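4.2 Variable message signs at the Brendgate works

The second site was the Brendgate roadworks, where the contractor ran portable message signs on trailers instead of fixed boards. Two-lane road, narrowed to one lane each way, temporary limit in force for the whole of the works. Signs were set out by the Kerkitz crew before we arrived and we had no say in the spacing. This matters for the results, see 4.4.

Each sign could show a plain message ("ROAD WORKS AHEAD"), a speed message, or a message that changed with the speed of the approaching vehicle. We call these fixed, limit and live. The live message was triggered by a small radar unit on the trailer mast. Trigger speed was left as the contractor had it for the first part of the trial, then lowered by Zodwa Dlamini in November after drivers were found to be braking too late for the taper. Data from the two settings are kept apart throughout.

Batteries were the main worry. The trailers charge from a solar panel, and short days with low cloud meant the signs dimmed themselves earlier than planned. Two trailers went dark overnight and the hours affected were taken out. No attempt made to fill the gaps. 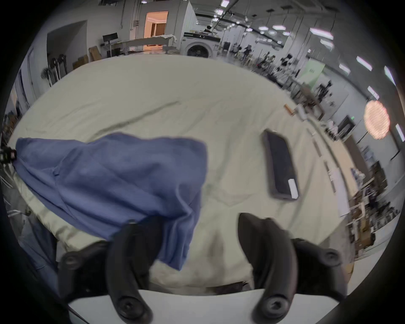 Does a dimmed sign still slow drivers down?
At dusk the effect was close to that of a sign at full brightness, but in low sun it mostly dissapeared, and drivers passed the trailer as if it were blank.

4.3 Legibility

Reading distance was checked on foot and from a moving car. On foot, an observer walked towards the sign and called out when the full message could be read. From the car, a passenger did the same and the position was logged. Passenger, never the driver. Thandeka Magagula carried out both sets of checks so that differences in eyesight would not creep in between sites, though of course that leaves us with one pair of eyes for everything.

Short messages won by a long way. A message of two words on one screen was read in full by the observer at 1,000 feet in good light. Messages split over two screens were a problem at any distance — a car joining halfway through the cycle gets the second half first, and at Brendgate the second half made little sense alone ("USE LEFT LANE" with no mention of where). The Floris software lets the operator set screen time but not the starting screen, so there is no easy cure short of writing better messages.

Amber text was used throughout. White was tried briefly at the Adams site and glare complaints came in from residents opposite, so it was dropped and is not reported.
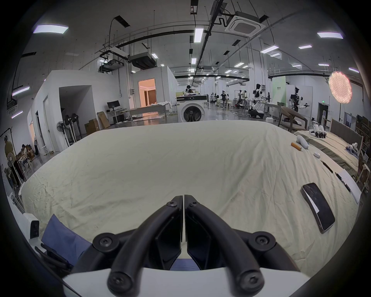
Figure 7. Gripper fingers almost meeting, with blue fabric visible between them.

4.4 Placement

Sign spacing at Brendgate followed the contractor's own layout, with 4 trailers on the approach. The last stood close to the start of the taper, too close in our view. Drivers who had ignored the earlier ones had little room left to respond, and hard braking was most common just there. Moving it back was discussed on site but the verge further up was soft and the trailer would not have sat level.

A trailer that is not level throws the beam off. Even a slight lean sends the brightest part of the display into the hedge or over the roof of the car. Levels were checked at the start of each shift, but the legs sank after rain and one sign spent most of a morning pointing at a field. Those readings are out too. 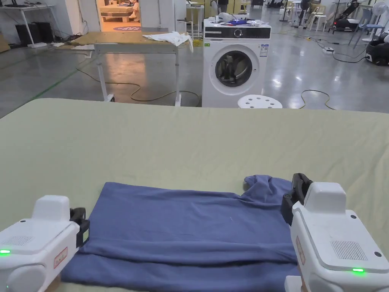
Page last changed: November, 16:20

Overhanging branches were the other placement problem. The crew cut back what they could reach. What was left shaded the solar panel on the nearside trailer and hid the top line of text from high cabs, lorry drivers mostly. Cars were not affected.

Results for the live message are given next, seperately for each trigger setting. Fixed and limit messages are pooled, as the speeds recorded under them could not be told apart at either site.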